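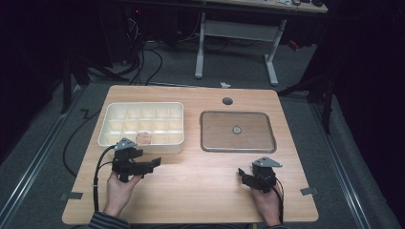
Figure 7.1. Compartment tray and metal tray on a wooden tabletop.

Chapter 7
Power Banks and Rated Capacity

A power bank stores energy at cell voltage and delivers it at a higher output voltage. Conversion losses — mostly heat in the boost circuit — reduce the usable charge. Capacity is therefore compared in watt-hours. The Durnus cell used in this chapter's problems is rated for 1,000 cycles at 60 percent depth of discharge.
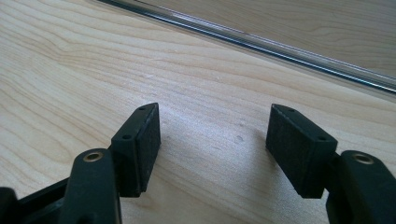

7.1 Cell Voltage and Output Voltage

Cell voltage falls as the cell discharges. The converter draws more current to hold its output steady.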